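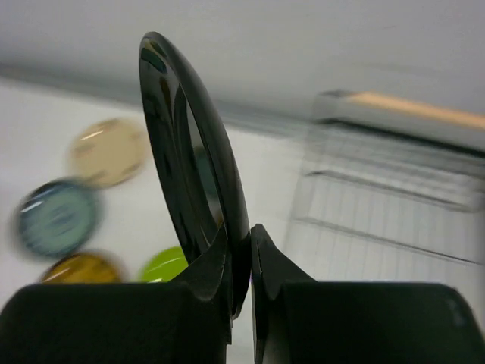

Can anyone come to an open day?

Visitors are welcome at every open day, with or without a technical background, as long as they book a place first. Children under 12 need an adult with them.

About Gamolier

Gamolier is a small automation workshop in Trevport. We set up robot arms for firms that handle small parts, and we teach the people who will run them. The company was started by Gudrun Tangen, who still leads most of the demonstrations. Our building has 245 square meters of floor space, split between the workshop, a classroom and a demonstration room.

What we show

Most of the demonstration is picking and placing. The arm works at a white tabletop with small items that customers often ask about, such as rings and flat discs in several colors. A thick, smooth ring is a good test. The two fingers have to close on its lower edge and keep it nearly upright, and a shiny rim can confuse a camera. Flat discs are harder than they look, as there is very little edge to grip.

We run the arm at normal working speed, and some picks fail. When that happens we leave the part where it fell and talk through what went wrong before we try again. Visitors can ask for a slower run at any point.

After the demonstration you can try the hand controls yourself. Each turn lasts a few minutes, and staff stand by the stop button.

The January open day

Our last open day was on 15 Jan 2023, and 171 people came. A group from Bodmont brought their own sample parts, and we tried the smaller ones on the spot. The most common question was how long it takes to train an operator. Our basic course runs for four days, and most people need another week at their own machine before they work alone.

Planning a visit

School and company groups can book a separate session, either here or at our second room in Cisternas. Please wear closed shoes and tie back long hair. Bags and coats go in the lockers by the front desk. The demonstration room is step-free, and parking is behind the building.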